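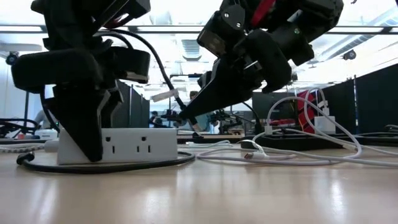
A white power strip with its cord on a tabletop.

Opinion > Housing and Buildings > Older Homes

Rental Standards Should Count the Outlets

Published 19 Jun 2018

The housing code in Hellthorpe requires a landlord to provide heat, running water, a working smoke alarm and a door that locks. It requires a handrail on any stair with more than three steps. On the subject of electrical outlets, it asks only that those already present be "maintained in safe condition." A bedroom with one outlet meets the standard. So does a bedroom with none, provided that it has a ceiling light and was built before the code was adopted.

The Drareck Tenancy Forum believes that this part of the code should be rewritten, and that the city council should take up the matter when it reviews the rental licensing rules in November.

Much of the rental housing in the older wards was wired at a time when a household owned a few lamps, a radio and an iron. The rooms have not grown since then, but the demands placed on them have. A student's bedroom is now also a study. A living room may serve as an office for part of the week. Medical equipment that was once found only in hospitals is used at home, often beside a bed, and it needs a dependable supply of power throughout the night. Tenants meet these needs with the means available to them, and those means are usually extension cords and power strips.

A power strip in good condition, used as its maker intends, is a reasonable product. Our concern is with its use as a permanent part of the building. Cords are run beneath rugs, through doorways and behind radiators. One strip is plugged into another. A space heater is added in January to a strip that already serves a refrigerator, and the tenant has no practical way of knowing how much the circuit behind the wall can carry. Public safety advice on these points is clear and has been repeated for many years. It is of limited help to a person whose kitchen has a single outlet beside the sink.

Last winter the Forum surveyed 457 rented homes in Drareck and the streets on either side of Arabzadeh Avenue. In 244 of them, at least one bedroom had a single outlet or no outlet at all. Tenants in those homes were asked what they had done about it. Most had bought extension cords at their own expense. A smaller group had asked the landlord for additional outlets, and 13 of those requests had been granted. We do not claim that the survey speaks for the whole city, but we see no reason to suppose that other wards of the same age would produce a very different result.

Owners have raised two objections in our meetings with them, and both deserve a fair answer. The first is cost. Opening plaster walls in an occupied building is expensive, and in some houses the service panel would have to be replaced before any new circuit could be added. We accept this. The rule we propose would apply at a change of tenancy or at the time of other permitted work, when walls are more likely to be open and rooms are more likely to be vacant. An owner who could show that the panel must be replaced would receive a longer period in which to comply. We would also support a low-interest loan from the city's repair fund, on the same terms now offered for roofs and boilers.

The second objection is that tenants will overload any system they are given. We find this less persuasive. A tenant with enough outlets has little cause to run a cord across a hallway. Where new circuits are installed to present standards, the protection built into them does not depend on the habits of the person in the room. The same argument could have been made against smoke alarms, on the ground that some people remove the batteries, and the city was right to require the alarms all the same.

The recent conversion of the Grunex warehouse is often mentioned in this debate. Its apartments were wired from bare walls, and the residents are well served. The comparison has its limits. A developer beginning with an empty shell faces a simpler task than the owner of a narrow house with four tenants and a shared kitchen. It does show, however, that local contractors are familiar with the work and that city inspectors are able to review it without undue delay.

We ask the council for a modest rule. Each bedroom in a licensed rental should have at least two outlets on separate walls. Each kitchen should have at least two at counter height, in addition to the one that serves the refrigerator. Inspectors already visit every licensed property, and recording the outlets in each room would add very little to the visit. The results should be kept with the license and made available to any person who applies to rent the home.

Under our proposal, owners of fewer than three units would have a further year to meet the rule. The full text, together with the survey questions, may be read at the Forum's office during business hours, and written comments from owners and tenants will be accepted until the review opens.

Contact the Forum | Copyright Drareck Tenancy Forum | Back to top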